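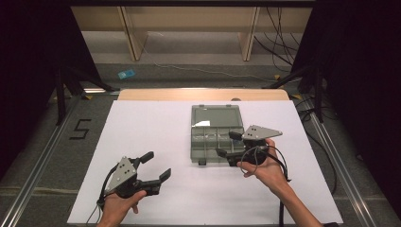

An open organizer box on a white-covered worktop.

I've been hiring people for 14 years, and I still get a knot in my stomach the night before somebody new starts. Did I read them right? Did they read us right? So when Sondora moved its onboarding over to a program called Trimell last September, I asked if I could hang around and watch (nosy, I know).

Mpho Sithole runs the people team there, and her big worry was the gap between the signed offer and the first morning. It's usually 30 days, and under the old setup a new hire would hear from payroll once and then get total silence! Two good people had walked away in that stretch the year before, one of them to a competitor who simply kept calling.

Now the messages go out on a schedule – a hello from the manager, the tax forms, a note on where to park. Mpho wrote most of them herself over a long weekend and then cut half, after her colleague Gerrit Lekota told her they read like a phone contract.

I sat in with Kagiso Baloyi on his seventh day in the warehouse planning office. He liked getting his login early. He liked the lunch with his team even more, and that one wasn't in the software at all; his manager, Pieter Cele, just booked a table.

Not everything clicked. The system sent Kagiso the same safety form three times, and he filled it in three times, being new and polite. Gerrit has been chasing that bug ever since, and last I heard the support desk had asked him for one more screenshot.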